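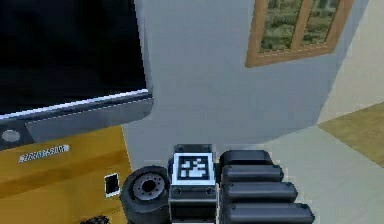
So we went three weeks without television, and I want to write it down before I forget how it went, because my sister keeps asking and I keep telling her a different version.

It wasn't a noble thing. I'd love to say we sat down as a family and talked about screen time, but what happened is that I got the bill for all the streaming stuff in November, added it up on the back of an envelope, and got so mad that I canceled every single one of them before dinner. Four subscriptions! One of them we'd been paying for since the move to Mullow and I don't think we'd opened it once.

The first couple of evenings were awful. The kids wandered in after supper, flopped on the couch, and looked at me like I was supposed to come up with something. I hadn't planned for this part. I found a deck of cards (36 cards, which is not a deck of cards, so that was a short evening) and then we all went to bed early and grumpy.

Then Lucie Bouchard from across the street heard me complaining and came over with a jigsaw puzzle. 3000 pieces. A harbor with a lot of sky in it, and I mean a LOT of sky. I thanked her and privately thought there was no way. We put it on the dining table, which meant we couldn't eat at the dining table, which meant we ate in the kitchen standing up like people at a party, and the kids thought that was the best thing that had ever happened to them.

I got hooked before they did. I'd walk past to put the laundry away and lose half an hour to one corner of a boat. My husband, who claims to hate puzzles, would get up at 6 for work and I'd come down and find a whole new patch of sky filled in. He denied it every time.

The other thing that came back was reading out loud. My youngest is nine and I figured we were done with that, but she dragged out an old adventure book from the basement and asked if I'd do the voices. I did the voices. I do them badly and everybody in my pirate crew ends up sounding like my uncle, but by the second week her brother was lying on the rug pretending to do homework and laughing in the right places.

I should be fair here. I missed my shows! I missed having something on while I folded towels, and there was one rainy Saturday when I would have paid double for a cartoon. The radio helped. So did soup, weirdly. I made a lot of soup, and chopping onions for an hour with my good Sabatier knife and some music going is a nice way to spend a wet afternoon.

We've signed up for one service again, just the one, and we switch it when we run out of things to watch. Most weeknights it stays off till eight. The puzzle is still on the table with a chunk of sky missing, and if Lucie is reading this, yes, I know, I'm going to give it back. If anybody has a good read-aloud for a nine-year-old who likes ships and shouting, leave it in the comments, we've got two chapters left.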